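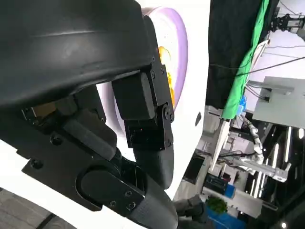 **Vumville, April 12, 2025.** Danari, the contract kitchen that supplies cold meals to clinics and schools, has moved part of its portioning work to robot arms. The change covers one line out of 5 and affects the jobs of 4 people on the day shift.

The arms were set up by Melasico and have been in trial use since December. Each has a two-finger gripper and a camera at the wrist. Their task is limited to moving food pieces into and out of bowls. Lids, labels and allergen checks are still done by hand.

Output on the line is set at 182 bowls an hour, the same target the manual crew worked to. Octavian Bratu, who manages production at the site, said the company does not plan to raise it this year. "The arm is slower per piece than a trained person. It holds the same pace at the end of the shift, and that is what the schedule is built on."

No positions have been cut. Two of the portioners now work as line attendants. They clear dropped pieces, change finger pads and restart the arm after a stop. The other two moved to packing. Attendants receive a higher hourly grade after a training course and a supervised period on the line.

Stanisława Chmielewska, a portioner for nine years before she became an attendant, said the work is easier on the wrists and harder on the attention. "Before, my hands were busy and I could talk. Now I stand and watch for the one that slips." She has asked for attendants to rotate every hour. The current interval is two hours, and a shorter one is under review.

Soft and wet foods account for most stops. Glossy pieces that sit against the bowl wall are the hardest to grip, according to Joana Barreto of Melasico, and the fingers must approach at an angle to avoid pushing the bowl. The trial has logged more than 2000 stops, each recorded with a cause code entered by the attendant.

A second line is to be considered once the stop rate has been reviewed with staff.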